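Last updated: May

I have been on a dried apricot kick all spring and I need to talk about it. It started with a paper bag from Kırmızıgül, the little grocery near my bus stop, and now there are three jars on my counter and I'm eyeing a fourth.

If you only know the bright orange supermarket kind, please try the dark ones! They look like something you'd find under a car seat, but the flavor is all caramel and honey, with a chew that goes on forever. I buy mine loose, 385 grams at a time (the scoop at Kırmızıgül holds exactly that when you heap it, I've watched the scale often enough).

My favorite thing to do with them is so easy. Put 9 apricots in a bowl, pour over hot black tea until they're covered, add a strip of lemon peel and leave the whole thing overnight. By breakfast they are fat and soft and the tea has turned into syrup. Spoon them over thick yogurt with a few walnuts and you will be very pleased with yourself at 7 in the morning.
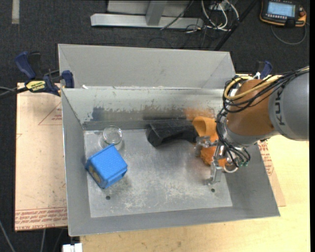

Odds and ends in a big metal bin.

The other way I love them is in rice. I have a community cookbook from 1969, spiral bound, half the pages stuck together, and it has an apricot pilaf that calls for 50 grams of butter. I use all of it. You fry the chopped apricots in the butter with an onion and a cinnamon stick, then in goes the rice, then stock, then a lid, and you walk away. The bottom goes golden and sticky and I fight people for it – sorry, family.

I did try them in bread too. Not my best work! The loaf was fine but the apricots on top burned black before the middle was done, so next time I'm tucking them all inside and soaking them first. I'll also try half rye, which I think they'd love.

Next on the list is jam made from dried fruit, plus something with lamb if the weather stays cool. If you have a good lamb one, send it over – I'm reading everything in the comments and I've already bought the apricots.

Contact | © Womodix | Back to top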